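公共事务 / 茶水间与储物 / 例会记录

Mendora 三楼用户例会记录(三月)

先交代一句,这次又轮到我记。上回有人嫌我写得像流水账,我想了想,会本来就是这么开的,聊到哪儿记到哪儿,所以还是老样子。想直接看结果的请拉到后面的“待办”,想知道大家为什么为一个抽屉吵了半天的,就从头看吧!

时间是下午四点,地点原定 Hegarty 小会议室,结果里面的椅子被楼下借去了一半,我们挪到茶水间外面的长桌边开。到场的有靠窗那排的三家、走廊尽头做纸样的两位、楼梯口那间,再加上我。Darneo 那边托人带了话,说赶不过来,意见写在纸条上,我在相应的地方念了。

一、上次的尾巴

上次说好的三件事,办成了一件半。

水槽下面漏水的那截管子换好了,这是办成的那一件。换的时候把底柜里的东西全掏出来堆在地上,顺便发现了两瓶开过封的洗洁精和一袋已经结块的盐,洗洁精合成一瓶,盐扔了。

冰箱除霜算半件。上层除了,下层还没有,原因是下层塞着一大盒不知道谁的冻饺子,大家都不好意思动。会上当场问了一圈,没有人认领。最后说定,再贴一张条,到月底还没人拿就煮了大家一起吃。(有人马上问要不要准备醋,我觉得这位对饺子的归属可能比表面上更关心,但我没有证据。)

第三件是把墙上那份旧的值日表撕下来,忘了。我散会以后顺手撕的,所以各位看到记录的时候应该已经没有了,留下四个胶印,下次谁带点酒精来擦一擦。

二、储物柜清点

这是这次的大头,聊了快一半时间。

茶水间和走廊两处的柜子,从年前开始陆陆续续清,到这次开会前终于清完第一遍。清单上一共 261 样东西,小到瓶盖夹子,大到那口谁都搬不动的铁锅。清单打印出来贴在柜门内侧,电子版在群文件里,名字就叫“柜子”,很好找。

清的过程里有几个感想,我一起记下来。

第一,我们的杯子太多了。三楼平时喝水的人就这么些,杯子却摆满了两层,还有一批印着 Imuvov 字样的,是他们当年来送货架的时候顺手给的,杯壁厚得离谱,倒满热水根本端不住。讨论下来,Imuvov 的杯子留几个插笔,其余的连同缺口的一起处理。有一位坚持要留那只把手粘过两次的蓝杯子,说用了好几年有感情,那就请自己拿回工位去,公共柜里不放。

第二,筷子永远不成双。这个问题讨论了一会儿,没有结果,下一条。

第三,保鲜盒和盖子的关系一言难尽。我把所有盒子和盖子摆在长桌上一个一个对,对完还剩下一摞没有盒子的盖子。做纸样的同事提议拿去当调色盘,大家都觉得挺好,已经被拿走了,谁家要是丢了盖子别来找我。

第四,有些东西真说不清是什么。比如那个一头带钩、一头带圈的金属杆,有人说是取蒸笼的,有人说是开卷帘门的。先挂在柜子旁边的钉子上,认识的人请在旁边写一下。

Darneo 的纸条上写的是,清点归清点,请不要把他们那只砂锅列进公共物品。已经在清单上划掉了,并且写了“Darneo 自用”。另外他们问能不能借我们的大蒸锅用到下个月,同意,借条写在清单背面。

三、标签到底怎么贴

上回买的标签纸用掉了一些,这次数下来还有 41 张。够不够用取决于怎么贴,于是就怎么贴又聊了起来。

一种意见是每样东西都贴,贴上名字,一目了然。反对的人说,锅铲上贴纸,炒一次菜就卷边了,洗两次就掉进水池,最后堵的还是那截刚换好的管子。这话很有说服力。

另一种意见是只贴位置,也就是贴在隔板和抽屉边上,写“碗”“盘”“刀叉”“烤盘”之类的。东西用完放回写着字的地方就行。我个人偏向这种,当然我是记录的人,不好太偏心,但最后大家也是这么定的。

字怎么写也有讲究。上次那批标签用的是水笔,蒸汽一熏全糊了,有一张“面粉”糊得像“面粮”,有一张“糖”干脆就成了一团蓝色。这次统一用油性笔,字写大一点,别写缩写。走廊那个柜子光线暗,标签贴在右上角,开门第一眼就能看到。

抽屉的问题就是开头说的那场吵。水槽右手边第一个抽屉,地方最好,伸手就够得着,于是人人都想让它装自己常用的东西。泡茶的人想放茶漏,做饭的人想放铲子和勺子,还有一位想专门放外卖送的一次性餐具。争论的具体过程我就不写了,最后的方案是:第一个抽屉放铲子、勺子、夹子这些长柄的,茶漏挂到墙上,一次性餐具放最下面那个抽屉,装满了就不再收,新来的请直接在外卖单上勾“不要餐具”。

四、周转箱和分拣

清柜子的时候总有一批东西一时不知道该去哪儿,以前是随手放在窗台上,窗台放满了放地上,地上放满了就有人踢到。这次提出来的办法是固定用一只箱子做周转,凡是捡到的、没归位的、搞不清是留是扔的,先进箱子,每隔几天分一次。

用哪只箱子,有三个候选。

纸箱最省事,要多少有多少,可是只要有人往里放一个没倒干净的饮料罐,底就软了。否决。

透明塑料收纳箱,看得见里面有什么,优点很大。缺点是我们现有的那只盖子裂了,而且已经拿去装节日的灯串,腾出来还得给灯串另找地方。暂时放着。

灰色的大铁箱,四壁往里斜,口大底小,扔东西进去方便。旧是旧了,结实得很,往里放罐头也好放锅也好都不心疼。有人担心它划桌子,毕竟桌面是浅色木头的,一道印子就很显眼。说定下面垫一块旧毛毡,铁箱就这么通过了。

接着聊怎么分。我把大家说的归一归:

餐厨用具里,能用的洗干净,按标签放回抽屉;断了的、裂了的不留,别抱着“说不定哪天粘一粘”的想法,那只蓝杯子就是前车之鉴。

塑料的铲子勺子要看头部,边缘化了、起毛了就扔。柄上只是有点旧的没关系,继续用。

易拉罐和瓶子一律进回收袋,罐子捏扁可以省地方,但是请先把里面剩的倒掉。去年夏天那次蚂蚁,我想各位都还记得,队伍从窗缝一直排到糖罐,我们擦了整整一个下午。

电池、灯泡、刀片不进周转箱,直接交到楼下门厅的收集处。刀片要用纸包好,在外面写上“刀”。

拿不准的东西在箱子里最多待到下一次例会,到时候还没人要,就由当天到场的人举手决定。

有人问,那吃的呢?吃的不进箱子!哪怕是没拆封的饼干也不进。没拆封的放台面上那个藤篮里,谁饿谁吃,拆了封的请自己吃完。

散会前大家又绕到桌边站着聊了一阵,话题从红橙色的塑料厨具该进第一个抽屉还是第二个,说到左边那只压扁的绿色雪碧罐。我的意见写在这里:厨具按长柄的算,第一个抽屉;罐子进回收袋,没什么好商量的。还有人注意到箱底磨得都是划痕,靠前的位置左右各有一个小圆孔,所以汤汤水水的东西千万别往里搁,毛毡吸了水可不好晾。后壁下方那道发白的地方也磨损掉漆了,问要不要补一补,多数人觉得不用,它迟早还会再蹭掉。

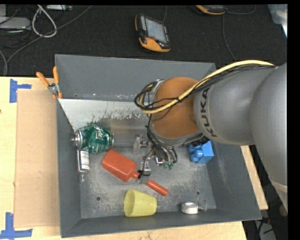
五、钱的事

公用的这笔钱还剩 500 元,先紧着必须买的。

油性笔两支,旧毛毡不用买,做纸样的同事那里有裁剩下的。回收袋买大号的,上次贪便宜买了薄的,提到楼梯拐角就破了,罐子滚了一楼梯,声音大到楼下以为我们在拆墙。墙上挂茶漏的钩子买一排,要拧螺丝的那种,粘的在瓷砖上撑不过一个星期。

洗碗布照旧,一个月换一批。有人提议改用可以煮的棉布,说省钱又干净,可是谁来煮呢?没有人接话,于是照旧。

Imuvov 那边报过一次加装隔板的价,走廊柜子中间那层太高,碗只能摞得老高,抽最下面的那只时心惊胆战。报价单我手头没有,等找出来下次再谈。在这之前请把大碗放下面,小碗放上面,别反着来,我说的就是上周摞出一座塔的那位。

有人想添一只电热水壶。现在这只其实还能烧,就是盖子要用手按着才跳得开。聊下来先不换,等它彻底罢工再说。

六、搬去 Darneo 那边的几箱

Darneo 那边腾出了一间小仓库,愿意让我们放不常用的大件,条件是箱子外面写清楚里面是什么,别让他们替我们猜。合情合理。

初步打算搬过去的有:那口铁锅、两只大烤盘、折叠桌的备用桌腿、一整箱节日装饰(灯串如果到时候还在透明箱里就连箱子一起搬),还有年会用过的长桌布。桌布请先洗,上面的酱油印子已经很有年头了。

打包的时候重的放底下,玻璃和瓷器用旧报纸裹,一箱别装得太满,两个人要能抬得动。上次那箱书大家都有阴影吧,抬到一半放在楼梯上歇了三回,后面的人全堵着下不去。

封箱以后在侧面写字,顶面也写一遍,摞起来的时候顶面看不见。字还是用油性笔。箱子里的清单抄一份夹进“柜子”那份打印稿后面,将来要找东西不用一箱箱拆。

搬的时间定在月底前的某个上午,具体看 Darneo 方不方便开门,定下来我在群里说。手推车问楼下借,借之前看一眼轮子,左前轮老是卡线头。

七、零零碎碎

微波炉里请盖上盖子再热,尤其是带番茄的。

咖啡渣别倒水槽。想留着养花的可以装在阳台那只小桶里,满了自己端走。

窗边那盆绿萝有人浇得太勤,叶子发黄了。以后只由靠窗那排的一家浇,别的人路过看看就好。

抹布分两种颜色,黄的擦台面,灰的擦地。晾的时候也分开晾,有人把灰的搭在碗架上,我真的看见了。

茶水间的灯,最后走的人关。墙上开关有三个,最左边那个什么也不控制,按它没有用。

八、待办

柜子隔板和抽屉边的标签:我来写,写完请大家路过时看一眼有没有错字。

毛毡:做纸样的同事裁一块,比箱底稍微大一圈。

回收袋、钩子、油性笔:楼梯口那间去买,留好小票。

冻饺子的认领条:已经贴在冰箱门上了,字很大。

冰箱下层除霜:等饺子的事情有了下文再动手。

Imuvov 的隔板报价:靠窗那排翻一翻旧邮件。

去 Darneo 量一下仓库门宽,折叠桌腿有点长,别到了门口进不去。

墙上的胶印:谁有酒精谁擦。

下次例会还是下午四点,地点看 Hegarty 的椅子还回来没有。记录有写错的地方直接在群里告诉我,筷子的事如果谁有好主意,也请带过来。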